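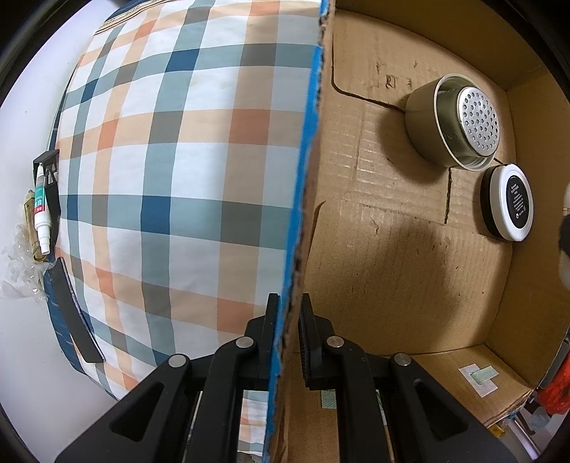 The torn edge of a cardboard box. The dark gaps are where the air lives.

Why Is Cardboard So Strong?

Paper is not famous for being tough. You can rip it, crumple it, or ruin it with one glass of juice. So how does a box made of paper carry your grandmother's entire collection of ceramic frogs up three flights of stairs?

The secret is a wiggle. Most box cardboard is a sandwich: a flat sheet of paper on top, a flat sheet on the bottom, and a wavy sheet glued in between. Grown-ups call the wavy part "corrugated," mostly because it sounds more expensive than "wavy." The waves themselves are called flutes. You can't play them. People have tried.

Each wave is a tiny arch. Push down on an arch and the push slides along the curve and out to the sides, so no single spot has to do all the work. Bridges use the same trick, and bridges hold up trucks.

Try it yourself. Lay a sheet of paper across two cups and put a coin in the middle. Flop. Now fold the paper back and forth like a fan, lay it across the cups again, and add coins one at a time. Fatima Tamuno's class in Gasgate got to 30 before the paper gave up, and then spent most of Thursday looking for the coins.

Cardboard does have a weakness — water. Wet paper goes soft, the glue lets go, and the arches sag. Keep your box fort out of the rain, or build it a roof. (Not a cardboard one.)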